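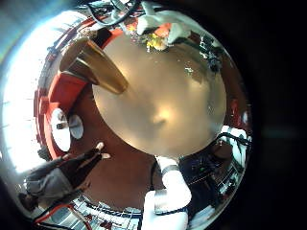

Reading time: 4 minutes | Viewed 3,649 times

How to clean a glossy beige dome without leaving marks?

Catinca Crăciun
Home Care > Surfaces

Hello everyone. I want to clean the big tan dome and I am afraid to make it worse. The surface is smooth and very shiny, so every fingerprint shows when the daylight comes from the side. I don't know what it is made of. It could be painted, it could be some kind of plastic, and there is no label that I have found.

My second problem is the brass-colored cylinder. Its round end rests on the upper left part of the dome, and I worry that it will make a small dull spot there. I would like to put something between the two, but I don't know which material is safe for a long time.

Until now I only used a dry duster. At the store they offered me a polish for furniture, and I did not buy it. Should I go back for it? I have also the red frame to clean, with the two white round parts on it, but this is less urgent.

Thank you for your patience with my English.

Marinescu
Member, 1,000 helpful votes

Please leave the furniture polish in the store. When you don't know the material, begin with the weakest thing, and this is lukewarm water with one drop of dish soap. Take a soft microfiber cloth, wring it until it is almost dry, and wipe without pressing. Then wipe again with plain water and dry with a second cloth.

First try it low down at the back, on a place as big as a coin. Wait one day. If the shine is the same, continue with the rest.

For the contact point I would use a small piece of white cotton felt. Don't take colored felt – the dye can move to a light surface. I had this on a cream tray, and the blue circle is still there. Don't use rubber either, some kinds leave a yellow stain on plastic and paint.

Lift the cylinder away before you wipe. If you clean next to it, you can pull a grain of dust under the tip, and then you have your scratch. The cables at the top I would only dust dry.

Drenholm

I use glass cleaner for everything and never had a problem.

Marinescu

With respect, I would not do it here. Many glass cleaners contain ammonia or alcohol, and some clear plastics and lacquers become cloudy from it.

Jirnis

Agree about the soap. For the white round parts on the red frame, a cotton swab, barely damp, goes around the edge nicely. Change the swab often.

Catinca Crăciun

Thank you all. I tested the soap on Thursday at the back and the shine has stayed the same. The felt I still have to buy.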